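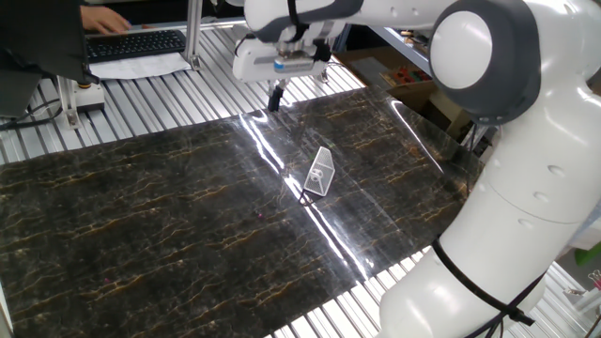

White arm, black cable around the lower part

**Ticket 6862: puppy listing shows wrong coat pattern**
Opened by Montserrat Mateos, Lillska Kennels
Status: waiting on customer

Two pups from the December litter, Sithole and Jededine, are entered as blue merle. The public page lists both as sable. Buyers on the waitlist have been emailing about it.

- Checked both records in Flivenus. Coat field reads "blue merle" on each.
- Cleared the page cache. No change.
- Compared with the dam's record. Her coat is sable, and the "copy from dam" box was ticked on the litter – that overrides the pup entries on the public page.
- Unticked the box and saved. Sithole now shows correctly. Jededine still shows sable.

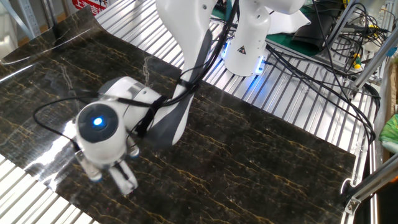
## Update, 3:50 pm

Jededine had a second, older listing under the same litter number. Hid the old one and the right coat now shows. Montserrat to check the waitlist page and confirm whether the old listing can be deleted.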